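Robot Software Practice, Unit 4: From camera view to arm motion
Notes by Laine Koppel. Lab sheet by Vaida Pärn.

Read this before the lab. Bring your code from Unit 3, the one that loads the calibration file and prints the camera pose. If yours never ran, take the reference copy from the course folder and say so in your report. You won't lose marks for it.

4.1 What we are building

The program for this unit takes a request such as "put the strawberry on the plate" and turns it into arm motion. It has four parts, each running as its own process:

Perception: finds objects in the overhead view and gives each a label, a position on the table and a score.
World model: keeps the list of objects and decides what is still believed to be there.
Planner: picks a grasp and works out a path.
Controller: follows the path and reports back.

They talk over Clerton, the message layer you met in Unit 2. Do not call one part directly from another, even when it would save you ten lines. Last year most of the bugs that took more than an afternoon to find came from a planner reaching into the perception code for a fresh position while the controller was already moving.

4.2 Frames

Every position in a message must say which frame it is in. We use three: camera, table and base. The table frame has its origin at the corner nearest the arm base, x along the long side, z up. Perception publishes in the table frame. The planner converts to base once, at the start of a plan, and stays there.

A position without a frame name is rejected by the world model. Please don't work around this by filling in "table" as a default. We have tried it and the arm went into the tabletop.

All lengths are in millimetres and all angles in radians. The gripper driver is the exception and takes its opening in millimetres but its speed as a fraction from 0 to 1.

4.3 When to trust a detection

The detector runs on every image, but not every image is worth using. While the arm is travelling it smears across the view, and it hides part of the table. Two things go wrong. Objects under the arm vanish from the detections, and the blurred edge of the gripper sometimes gets a label of its own.

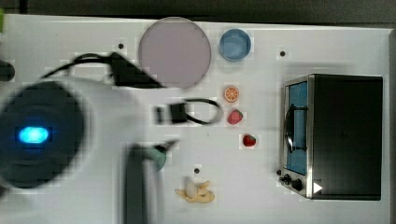
The world model deals with this using a motion flag. The controller publishes the joint speeds, and if any joint is above the limit, the flag is set and new detections are only used to confirm objects, never to add or remove them. Once all joints have been below the limit for 16 images in a row, the flag clears and the list is updated as normal.

The second check is a mask. From the joint angles we know where the arm should be, so we draw its outline into the camera view, grow it a little, and ignore any detection whose centre falls inside. Cables are not part of the arm model, so the mask doesn't cover them. The detector has been trained on views with loose cable in them and mostly leaves it alone, but a dark loop lying next to a small object can still pull the box to one side. If your grasp is off by a steady amount in one direction, look at the box before you look at the calibration.

An object which is masked is not gone. Keep its last known position and mark it "unseen". The planner may use an unseen object as an obstacle but may not grasp it.

4.4 Objects of the same kind

With two strawberries on the table, the label alone is not enough. Each object gets an id when it is first added, and new detections are matched to old ids by label and distance. The matching limit is 35 mm. Set it larger and two close objects swap ids. Set it smaller and a nudged object is taken for a new one.

When a request could mean either object, the planner takes the one with the shorter path. Log which id was chosen. You will need it when you work out why a run failed.

4.5 Fixed obstacles

Large items such as the toaster oven are not tracked. They are entered by hand in the scene file as boxes, with a margin on every side. The oven box has to include the door handle and the knobs as well as the body. For any task that opens the door, the space the door swings through is a separate box, switched on by the task.

Plates and bowls are tracked, as they may be moved, but they are treated as flat targets for placing. The place height comes from the object table, not from the camera. Our overhead view is poor at telling how deep a bowl is.

4.6 Planning and stopping

The planner is Cunton, with its standard settings except for the time limit, which is 2 seconds. If no path is found in that time, it returns "no plan" and the arm stays where it is. Don't retry in a loop. Move to the viewing pose, wait for the motion flag to clear, and ask again once.

A stop message must be handled by the controller alone. It must work with the other three processes dead. Vaida will kill them one at a time during your demo to check.

4.7 Lab task

Start from the folder unit4_start. Run the replay tool on the recorded session first; it has 178 images with matching joint angles. Your world model should end the replay with the same list as the file expected_list.txt. Only then book time on the arm.

Hand in:
your world model code,
the log from the replay,
the log from one run on the arm,
a page on one failure you saw, with the object ids and the state of the motion flag at the time.

The page matters more than a clean run. Say what you expected, what the log shows and what you changed.

4.8 Common mistakes

Clearing the motion flag on the first slow image. The arm slows at the turning points of a path, so the flag flickers and objects get removed halfway through a move.

Using the time the message arrived instead of the time the image was taken. The mask is then drawn for the wrong joint angles.

Growing the mask until the false detections stop. It hides the false ones and half the table with them.

Leaving the detector's score limit at the value from Unit 3. It was set for still images with no arm in view.

Reading for next time: the chapter on grasp choice in the course reader, first half only. Unit 5 starts with peeled and bent shapes, where the centre of the box is often a bad place to grip.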